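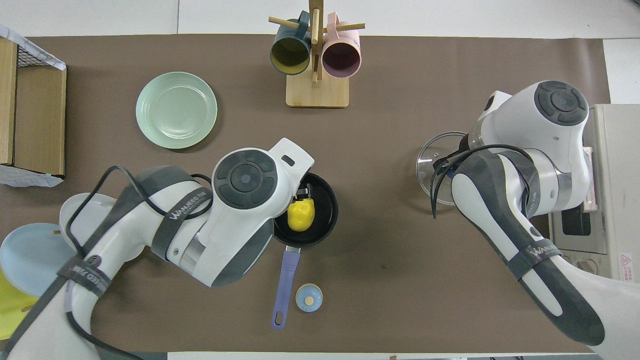
Photo: Hanne Sjöberg

Search products Enter keyword or item no. Go

Grastell small frying pan, lavender handle
Item no. 1671

The Grastell is a small pan for one or two persons. It has a dark nonstick inside and a long purple handle with a hole in the end, so you can hang it on a hook. We use ours mostly for eggs, or for one sliced bell pepper in a little oil.

Please wash the pan by hand with a soft sponge and do not use metal tools in it. Medium heat is enough - high heat makes the coating old too early.

The mint-green plate and the small light-blue lid with wooden knob are not included with the pan. You find them under Gremell tableware.

The pan is packed in a carton without plastic. Orders received before noon leave our store in Jernura the same day. Returns are accepted for 20 days if the pan was not used.

Page updated October 28, 2018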